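공구 진열의 모든 것, 클라포트 오픈데이 다녀왔습니다

화요일 오전 열 시에 문을 연다고 해서 아홉 시 반에 도착했는데 벌써 줄이 있더라고요. 매장 집기와 진열을 연구하는 클라포트(Clarport) 전시장이 일 년에 한 번 일반 방문객을 받는 날입니다. 저는 동네에서 작은 철물점을 하고 있고, 가게 벽을 통째로 바꿀까 말까 반년째 고민하던 참이라 이날만 손꼽아 기다렸어요. 결론부터 말하면 차비가 하나도 안 아까웠습니다!

입구에서 이름표를 받고 안으로 들어가면 먼저 선반 구역이 나오고, 그다음이 조명, 그리고 제일 안쪽이 제가 보고 싶었던 공구 진열 구역입니다. 조명 쪽도 꽤 재미있었는데(색온도만 바꿔도 같은 망치가 다른 가격대로 보여요, 진짜로) 그 얘기는 다음에 따로 쓸게요. 마음은 이미 타공판에 가 있었으니까요.

공구 구역은 생각보다 소박해요. 번쩍이는 대형 진열장이 아니라 저 같은 사람이 당장 따라 할 수 있는 크기의 하얀 타공판과 걸이, 그리고 장바구니 하나. 손님이 물건을 집고, 담고, 마음이 바뀌면 도로 거는 그 흐름을 통째로 생각해 보자는 코너입니다. 안내를 맡은 로비사 파예를룬드(Lovisa Fagerlund) 씨가 처음 한 말이 걸작이었어요. 물건을 많이 걸수록 많이 팔릴 것 같지만, 손님 손이 들어갈 자리부터 남겨 두라는 겁니다. 우리 가게 벽이 떠올라서 뜨끔했습니다. 빈 걸이를 보면 저는 무조건 채우거든요. 여기는 몽키스패너 하나가 위쪽에 걸려 있고 아랫줄 걸이는 비워 뒀는데, 그러니까 스패너가 훨씬 잘 보여요.

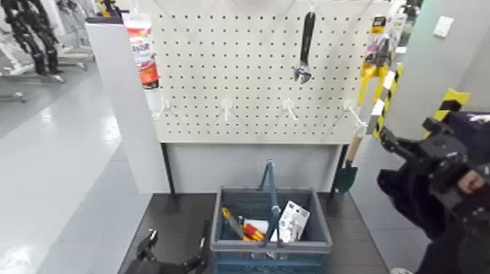
타공판에 무거운 공구를 걸 때는 무엇부터 확인해야 할까요?
판보다 벽 고정부터 봐야 합니다. 판이 버텨도 벽 쪽 나사가 헐거우면 소용이 없고, 판과 벽 사이에 걸이가 들어갈 틈도 있어야 해요. 그다음이 걸이 굵기와 길이입니다.

이 대목에서 질문이 정말 많이 나왔어요. 석고보드 벽에는 어떻게 하느냐, 습한 창고에서는 판이 휘지 않느냐, 걸이가 물건이랑 같이 쑥 빠지는 건 어떻게 막느냐. 마지막 질문은 제가 했습니다. 저희 가게에서 하루에 몇 번씩 벌어지는 일이라서요. 로비사 씨 말로는 걸이 뿌리 쪽을 눌러 주는 고정 부품을 같이 쓰거나, 처음부터 바닥판이 넓은 걸이를 고르면 훨씬 낫다고 합니다. 저는 여태 제일 싼 걸이만 묶음으로 사서 썼으니 할 말이 없네요.

제 옆에서 열심히 받아 적던 분은 라헬 라이징거(Rahel Reisinger) 씨였는데, 주방용품점을 준비 중이라고 하셨어요. 국자나 뒤집개도 결국 손잡이 구멍으로 거는 물건이라 고민이 똑같더라고요. 둘이 한참 구멍 크기 얘기를 했습니다. 세상에 이런 얘기를 신나게 할 수 있는 상대가 있다니요!

그다음 순서는 벽이 아니라 평평한 진열대였습니다. 상판에도 구멍이 촘촘하게 나 있고, 그 위에 둥근 받침이 달린 하얗고 가느다란 스탠드를 세워 두는 방식이에요. 스탠드에 작은 흰 카드가 달려 있어서 가격표 자리까지 한 번에 해결됩니다. 저는 이게 정말 마음에 들었어요. 벽에 걸린 물건은 옆모습이나 앞모습밖에 안 보이는데, 눈높이 아래에 두면 손님이 내려다보면서 머리 부분의 조절 나사까지 살펴볼 수 있잖아요. 몽키스패너는 그 나사를 한번 돌려 보고 사는 분들이 많습니다.

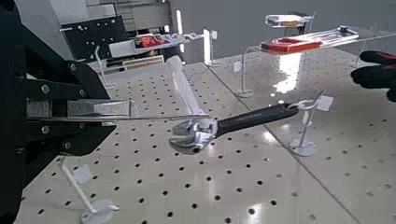

그래서 저는 계산대 앞 좁은 자리에 이 방식을 써 볼 생각입니다. 지금은 건전지랑 열쇠고리가 뒤섞여 있는데, 싹 치우고 이달의 공구 하나만 올려 두는 거예요. 1월에는 스패너, 봄에는 전지가위, 이런 식으로요. 아내는 건전지가 더 잘 팔린다고 반대하겠지만 일단 해 보려고요. 참고로 이런 상판은 조명 반사가 꽤 있습니다. 구멍 난 흰 판에 천장 조명이 길게 비치니까, 가게 불빛이 센 분들은 각도를 미리 보시는 게 좋아요.

점심은 건물 뒤편 카페에서 먹었습니다. 수프가 아주 뜨거웠고 빵은 무한정 주더군요. 오후 첫 순서로 라투헤루(Latuheru)라는 걸이 업체가 짧은 발표를 했는데, 거기서 취급하는 걸이 종류가 908가지라고 합니다. 908가지! 저는 우리 가게에 네 종류쯤 두고 뿌듯해하던 사람입니다. 견본 상자를 뒤적이다가 발표를 절반은 놓쳤어요.

오후에는 다시 공구 구역으로 돌아와서 장바구니 얘기를 들었습니다. 의외로 여기가 하루 중 제일 유익했어요. 저는 바구니는 입구에 쌓아 두면 끝이라고 생각했거든요. 그런데 공구를 사는 손님은 한 손에 이미 뭔가 들고 있을 때가 많으니, 진열판 바로 앞에 바구니를 내려놓을 턱이 있어야 한다는 거예요. 손잡이가 곧게 서 있으면 몸을 덜 숙여도 되고, 옆면이 살로 되어 있으면 안에 뭐가 들었는지 밖에서도 보입니다. 노란 손잡이 공구처럼 색이 강한 물건은 바구니 속에서도 금방 눈에 띄고요. 손잡이 색이 판매에 영향을 준다는 말, 예전에는 반쯤 흘려들었는데 이제 믿기로 했습니다.
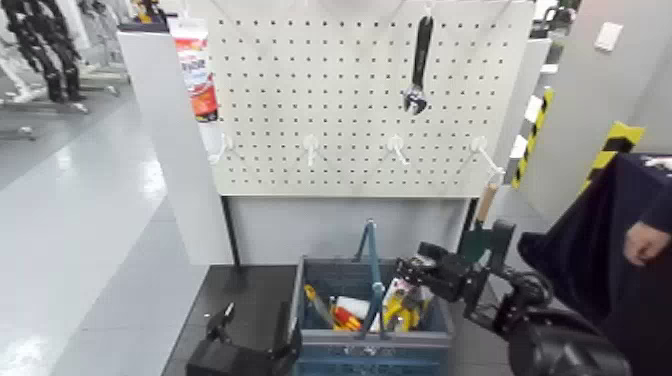 공구 구역의 타공판과 그 앞에 놓인 파란 장바구니.

자루가 나무로 된 긴 물건을 어디에 두느냐도 한참 얘기했어요. 우리 가게에서는 삽이고 빗자루고 전부 문 옆 통에 꽂아 두는데, 손님이 하나를 뽑으면 나머지가 와르르 쓰러집니다. 짧은 모종삽 정도면 진열대 옆에 기대 세우는 것도 방법이라고 하네요. 단, 통로 쪽으로 발이 걸리지 않게 할 것. 당연한 말인데 당연한 걸 안 지키고 있었습니다.

가격 얘기도 궁금하실 것 같아서 적습니다. 일포트(Illport)에서 나온 보급형 세트가 행사장에서 49유로였고, 판 한 장에 걸이가 같이 들어 있어요. 제 가게 벽을 다 바꾸는 견적도 그 자리에서 뽑아 봤는데 2,241유로가 나왔습니다. 제가 잡아 둔 예산이 딱 2,000유로였으니 조금 넘네요. 문 옆 벽은 내년으로 미루면 맞출 수 있을 것 같아요. 상담해 주신 분이 억지로 큰 걸 권하지 않아서 좋았습니다.

마지막 시간은 걸이만 가까이서 보는 자리였어요. 제가 제일 오래 머문 곳이기도 합니다. 하얀 원판 모양 받침에 은색 철사 고리가 달린 걸이인데, 받침이 판에 납작하게 붙어서 보기에도 깔끔하고 아까 그 쑥 빠지는 문제를 생각해도 믿음이 가요. 고리 모양도 눈여겨볼 만합니다. 위로 꺾인 것도 있고 아래로 말린 것도 있는데, 몽키스패너처럼 머리가 무거운 공구는 고리에 걸고 나서 빙글 도는 일이 잦으니까 저라면 끝이 위로 올라온 쪽을 쓰겠습니다. 위아래 간격은 물건 길이에 손가락 들어갈 만큼을 더해서 잡으라고 하고요. 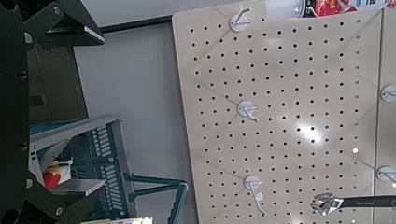 마키스 갈라니스(Makis Galanis): 글 잘 읽었습니다. 저도 둥근 받침 걸이로 바꾼 지 꽤 됐는데, 빠지는 일은 확실히 줄었어요. 다만 받침이 넓어서 작은 물건을 촘촘히 걸기는 어렵습니다. 드라이버 비트나 육각렌치 같은 건 예전 걸이를 그냥 두시는 걸 추천해요. 그리고 판 청소할 때는 마른 솔이 최고입니다. 물걸레로 닦으면 구멍마다 먼지가 뭉쳐요.

마키스 씨, 댓글 감사합니다! 비트 쪽은 생각도 못 하고 전부 바꾸려던 참이었어요. 그 구역은 빼고 견적을 다시 받아 봐야겠네요. 어쩌면 예산 안에 들어올지도 모르겠습니다. 마른 솔은 오늘 저녁에 바로 써 볼게요. 벽 공사가 끝나면 전후 비교 글도 올리겠습니다.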